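3.2 Private servers and levelling

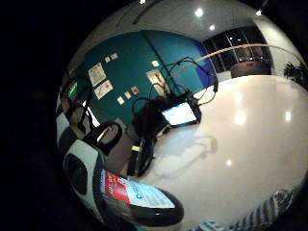
Players on the low-rate server (Gukton) stayed longer than those on Flirkach, where levelling is 20 times faster. Not what we expected. Sample: 70 players, all recruited in October through forum introduction threads. Most said they had no time to level; a few just bored. Guild chat mattered more then rates, see Fig. 2.

Figure 2. Messages per player in guild chat, Gukton and Flirkach. Up to 1000 in a month.

Min (Yi-an Min, earlier survey of Lukach) found much the same, but with older players. Alts not seperated here. Ko left out, server closed before the second round.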